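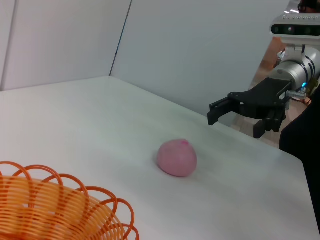 Where did the Plancombe bakery's steamed buns go? Back on the menu, as of this week, at the same price and a slightly smaller size.

Jan 12, 2022 - Agbeko, the bakery on the corner of Brerkix Street, dropped its sweet steamed buns just before the holidays and put up a sign saying customers "would not notice." Customers noticed. A petition taped to the lamppost outside drew 500 signatures in 10 days, a better turnout than the last town meeting managed on the subject of sewers.

The bakery blamed its steamer, which is older than most of its staff and had begun switching itself off in the middle of the morning batch. A replacement part came from Proltau, a kitchen supplier two counties over, after a wait of four weeks. The part is a rubber ring. It fits in a coat pocket.

Buns will be sold from 7 a.m. until they run out, with a limit of four per person. The shop plans to make up to 40 trays a week through the end of January and then see how the ring is holding up. Red bean and plain are available now - sesame returns when the sesame does.

The petition was still on the lamppost yesterday afternoon, and people were still signing it. The bakery says it has no plans to take it down, as the lamppost belongs to the town. The town says it is looking into the matter.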